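프림퐁 생활협동조합 소식지 | 조합원 소식

매장 간식 코너 운영 방식 변경 및 의견 수렴 결과 안내

인쇄하기 | 이메일로 보내기

조합원 여러분께 알려드립니다. 본 조합은 지난 3월 정기이사회 의결에 따라 버른소프점과 다시에르점 두 매장의 간식 및 즉석식품 코너 운영 방식을 변경하기로 하였습니다. 새 운영 방식은 5월 첫 영업일부터 적용되며, 그 전까지는 현행 진열과 가격 표시를 그대로 유지합니다.

이번 변경은 지난해 가을부터 진행한 조합원 의견 수렴의 결과를 반영한 것입니다. 설문지는 매장 비치와 우편 발송을 병행하여 배부하였고, 전체 조합원 2,216명 가운데 1,145명이 응답하였습니다. 응답지는 사무국에서 보관하며, 열람을 원하시는 조합원은 사무국에 신청서를 제출하시기 바랍니다.

응답에서 가장 많이 제기된 사항은 계산대 주변의 소포장 간식이었습니다. 어린 자녀와 함께 방문하는 조합원께서는 계산을 기다리는 동안 과자와 초콜릿이 아이의 눈높이에 놓이는 점을 불편 사항으로 지적하셨습니다. 반면 퇴근길에 간단한 먹을거리만 구입하는 조합원께서는 현재 위치가 편리하다는 의견을 주셨습니다. 이사회는 양쪽 의견을 검토한 끝에 계산대 한 곳은 간식 진열을 두지 않는 통로로 지정하고, 나머지 계산대에는 소형 계단식 진열대를 두기로 하였습니다. 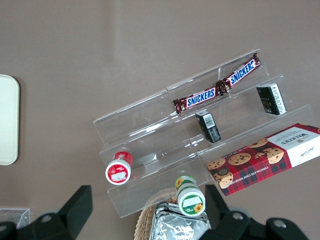 지정 통로는 두 매장 모두 출입구에서 가장 가까운 계산대로 하며, 바닥에 별도의 표시를 부착합니다. 혼잡 시간대에도 해당 통로의 용도는 바꾸지 않습니다. 간식류의 품목 수에는 변동이 없으나, 단위가격 표시는 글자 크기를 키우고 100그램당 가격을 함께 적도록 서식을 통일합니다. 원재료와 알레르기 유발 성분에 관한 문의가 꾸준히 접수되고 있어, 고객 안내대에 품목별 성분표 묶음을 비치하고 매월 갱신할 예정입니다.

즉석식품의 할인 판매 시각도 조정됩니다. 지금까지는 폐점 한 시간 전에 당일 제조한 샌드위치와 도시락의 가격을 일괄하여 낮추었으나, 할인 시각에 맞추어 오시기 어려운 분이 많다는 의견이 있었습니다. 앞으로는 오후 5시에 15퍼센트를 할인하고, 폐점 한 시간 전에 한 차례 더 가격을 낮춥니다. 할인 대상은 당일 제조 표시가 있는 품목에 한하며, 조합원증을 제시하지 않으셔도 적용됩니다.

폐점 후 남은 즉석식품의 처리 원칙은 종전과 같습니다. 소비기한이 남은 품목은 소스텀브리지 나눔 냉장고로 보내고, 기한이 지난 품목은 폐기 대장에 기록한 뒤 처리합니다. 나눔 냉장고 운송에 참여하실 조합원께서는 각 매장 게시판의 신청란에 성함과 가능한 시간대를 적어 주시기 바랍니다. 냉장 운송 상자는 조합에서 제공합니다.
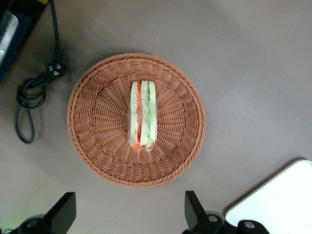 에드가르 우레고 씨는 할인 시각을 앞당기는 데에는 찬성하지만 나눔 냉장고로 가는 물량이 줄어들 수 있다는 점을 우려한다는 의견을 서면으로 보내왔습니다. 아울러 첫 석 달 동안의 기부 수량을 매장 게시판에 공개하고, 감소 폭이 크면 두 번째 할인을 다시 논의해 달라고 요청하였습니다. 이사회는 수량 공개 요청을 받아들였으며, 두 번째 할인의 유지 여부는 8월 정기이사회에서 다루기로 하였습니다.

포장재에 관한 제안도 다수 접수되었습니다. 즉석식품 포장을 종이로 바꾸자는 제안에 대하여는 납품업체의 설비와 단가를 확인하고 있으며, 결과가 나오는 대로 본 소식지에 싣겠습니다. 개인 용기를 가져오시는 경우의 판매 기준은 반찬 코너에만 적용되므로 이용에 참고하시기 바랍니다.

변경 사항에 대한 문의와 추가 의견은 각 매장 고객 안내대 또는 조합 사무국에서 받습니다. 사무국 업무 시간은 오전 9시부터 오후 5시까지입니다.

프림퐁 생활협동조합 사무국

공유 15 | 댓글 2

인쇄하기 | 이메일로 보내기

최근 소식
다시에르점 주차장 배수로 보수 공사 안내
출자금 증액 신청 서식 변경
버른소프점 반찬 코너 개인 용기 이용 기준
소스텀브리지 나눔 냉장고 겨울철 운영 결과
정기총회 의사록 열람 안내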